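Mesh cloth

Mesh cloth is an open textile in which the yarns are knitted, woven or knotted so that regular gaps remain between them. In the home it is used for laundry bags, food covers, produce sacks and table coverings. White is a common color, supposedly for reasons of hygiene, though a white cloth only shows dirt sooner.

Claims and criticism

Sellers often describe mesh as "breathable," a word with no fixed meaning in household goods. The Mavard catalog once promised that its table mesh would last 1,000 washes. No test method was given, and the figure disappeared from later editions. Textile writer Nipon Sombatkul washed a Mavard cloth 214 times and reported two torn edges, but he used a single sample, and his results say little about mesh in general.

The claim that mesh protects a tabletop is also doubtful. Crumbs and liquids pass through the openings, and grit trapped underneath can scratch a soft finish. 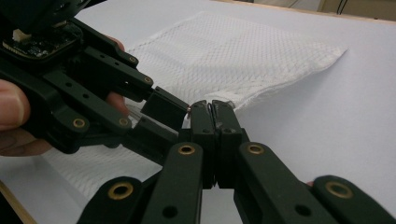

White mesh cloth on a pale white table surface.

Care

Most makers advise a cool wash and air drying. Snags should be trimmed, never pulled.

See also: Netting, Cheesecloth, Tulle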